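Re: [tidlow-events] Summer street fair, parking and stage times

> Does anyone know if the Zilidstead lot will be open for the fair this
> year? Last June we ended up parking by the school and walking in.
> Also, has the music been moved to the evening?

Yes to both. The Zilidstead lot opens at 10 a.m. and costs 4 dollars for the day, cash only. It filled up before noon last year, so come early or take the shuttle from the Tidlow library. The shuttle leaves every half hour and the last one back is at 9:30 p.m. 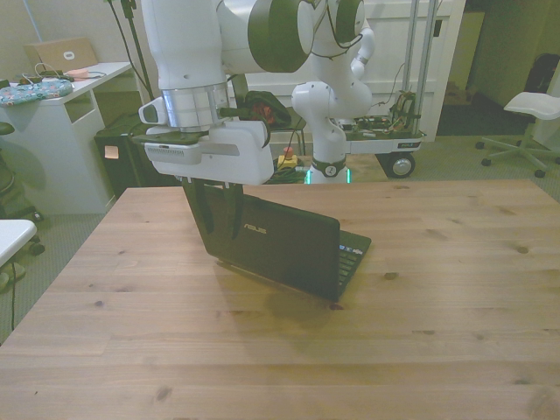
The music starts at 5 p.m. on the Wedus stage, at the north end of Main Street. There are three bands and a short set by the high school jazz group, who go on first. Bring your own chairs. The benches from last year are not coming back.

Food is on the side streets this time. I have 33 stalls on the list I was sent, and the Stöckli bakery will be at its usual corner with pretzels until they sell out.

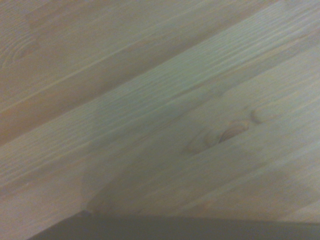

Dogs are fine on a leash until the music starts. After that they have to stay south of the bridge.

If it rains, the bands move to the Grange hall and the stalls stay where they are. A notice will go out on this list by 2 p.m.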